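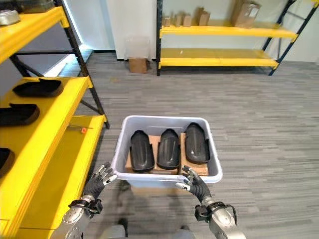
Two-bin or min/max for slow-moving parts?
Stores and Stock Control > Methods

shelf_end wrote:
We are moving the stores at Ullthorpe from a paper card system to Medeiros and have to choose a reorder method before the data goes in. There are 3795 live part numbers. Of those, 183 account for nearly all the picks and are already on two-bin, which works well. The question is what to do with the rest.

My proposal is two-bin throughout, with a small second bin for the slow lines. One method, one set of labels, one thing to teach. The stock accountant wants min/max for everything outside the 183, with the levels held in the system and no physical split.

Lead times are mostly short. The exceptions are moulded parts from Vevik, which come in at 114 days.

kestrel_b wrote:
Min/max. Two-bin on slow movers doubles your locations for no gain. If a part is picked twice a year, the second bin sits there gathering dust and somebody has to count both.

Valdir Batista wrote:
I disagree with kestrel_b on the counting. In a proper two-bin system you do not count at all between orders. The empty front bin is the signal. Min/max depends on the recorded quantity being right, and on slow movers it is usually wrong, as one missed booking stays in the record for months.

That said, the 114-day parts should not be on two-bin. The second bin has to cover demand over the full lead time plus a margin, and at that length you will run out of shelf.

kestrel_b wrote:
"You do not count at all" is fine until the auditors arrive. Every line gets counted at year end whatever method you use.

Valdir Batista wrote:
Once a year, yes. I meant cycle counts.

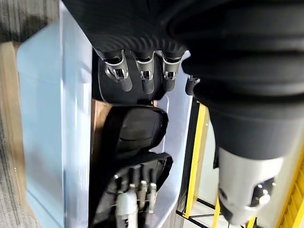
Black fingers, silver joints.

orrin44 wrote:
Check how Medeiros handles a two-bin line before you commit. In our version, scanning the card raises the order but does not touch the stock figure, so the valuation report drifts unless goods are booked out on issue as well. We found this in December when the stock value came out well above what was on the shelves. If you have to book every issue anyway, most of the saving from two-bin has gone.

shelf_end wrote:
Useful, thank you. Our version has a setting for that under the line type, but I have not tested it. I will run 5 parts through on the training copy, including one with a part delivery.

Valdir, what would you use for the long lead time parts?

Valdir Batista wrote:
Fixed review. Look at them on the same date every month, order up to a set level, and include what is already on order in the sum. Leaving out the open orders is the usual mistake. You then order the same shortage three or four times over before the first lot arrives.

tare_weight wrote:
Going back to the physical side. If you do use two-bin on the slow lines, use a divider in a single bin instead of two bins. Grorkow sell them to fit the deeper sizes. The reserve goes behind the divider with the card in front of it. It keeps the location count the same, which answers the first objection.

kestrel_b wrote:
It answers half of it. People reach over dividers.

tare_weight wrote:
They do. We put the reserve in a sealed bag with the card stapled to the top. Nobody opens the bag without taking the card off. Cards go in a box by the hatch and are scanned at 4 p.m.

orrin44 wrote:
The bag also helps at year end. Write the quantity on it when you seal it, and an unopened bag can be counted as marked. Ours accept that with a sample check. Ask yours first.

shelf_end wrote:
Current plan, subject to the test:

183 fast lines: two-bin, no change.
Moulded parts: monthly review, open orders included.
Remainder: bagged reserve behind a divider if the booking setting works, min/max if it does not.

kestrel_b wrote:
I would still go min/max on the remainder. Post the test result either way, please, as we are on the same software and I would like to know what the part delivery does.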